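4 June 2020
Grasp planner notebook, Zirville bench

Picking up from where the last entry stopped. The new hand-side planner (Jamora) is merged and running on the real arm, and I am very happy with it! Writing this down while I still remember which settings mattered.

Quick recap for anyone coming in cold. The old planner took the object cloud, fit a box to it, and closed all the fingers at one speed until the current went up. Great for boxes. Hopeless for anything that has no shape until you pick it up. Jamora drops the box. It samples 2000 candidate hand poses over the cloud, throws out the ones that would put a fingertip into the floor, scores what is left on thumb-to-finger closure, and hands the best 8 to the arm planner. The arm planner takes the first one it can reach without a bad wrist angle. Most of the time that is candidate one or two, so I could probably pass down fewer, but the spare ones cost almost nothing and I like having them.

The part I was worried about was the floor check. The carpet is plush and the depth camera sees it as a sort of fog, so the plane fit kept wandering up and down between frames. With the plane too high, every low grasp gets rejected and the planner sulks. With it too low, the fingers plow. I now fit the plane once at startup, with the arm parked, and hold it for the whole session. Only the offset gets updated, and slowly. Such a small change and so much calmer.

Object set is the soft and awkward one: beads, gray cloth, feather toy, yellow plush, sponge, paper cup, bottle, the snack packs, plus the paperclip, which I keep in there out of pure optimism. The tall stuff stays in a row along the screen so the segmenter has to deal with clutter at the back and the woven pattern behind it. That pattern used to eat the edges of anything pale. Retrained masks are much better, although the striped package still comes out as two objects if the light is flat.

Beads are my favorite target right now. They have no stable pose at all, so the planner can only go by the blob on the carpet, and after that it is down to the closing controller.

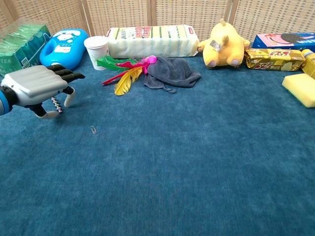
Doolan wants to know why the closing controller doesn't use the mask at all once the fingers start to move, seeing as the camera is still running and the data is free. Fair question, and the answer is latency. The mask arrives late compared with the finger loop, and by then the hand is covering most of what it wants to see. I tried mixing it in on a branch and the fingers started to hunt, opening a little and closing a little, like somebody testing a pear. It might work as a slow check after the close, though: is there still a blob between thumb and fingers, yes or no. Putting that on the list.

Controller notes, so I don't have to dig through commits:

Thumb now leads. It goes to its preshape before the fingers start, and then the fingers close onto it. With everything moving together, thin things got pushed away from the palm.

Current threshold is per finger. The lowest finger rubs on the carpet and was triggering early, so it has its own number and a short hold-off.

Stop closing after 3 ticks over threshold in a row. One tick was far too jumpy.

Lift is slow for the first bit, then normal speed. I had this as a fixed time and changed it to a height, which is what I meant in the first place.

Logging: the Ana viewer can now scrub the finger currents next to the video, and wow, what a difference. I found the carpet rubbing in a couple of minutes after staring at plots for most of a morning. Run 303 is the one to open if you want to see it, look at the lowest finger just before contact — there is a long flat hump that has nothing to do with the object.

Still open:

Paperclip. The cloud has maybe a handful of points on it and the segmenter treats it as noise. Needs a closer view before planning, so really a perception job.

Feather toy gets a different grasp center on every pass. Try averaging over a few frames.

The plane offset update should freeze while the hand is low. At the moment it does not, and I think the fingers are leaking into the fit.

Write a replay test for the candidate scorer so the weights can be tuned offline. Would like this in place well before the August demo.

Config saved next to the run logs, same folder name as the branch.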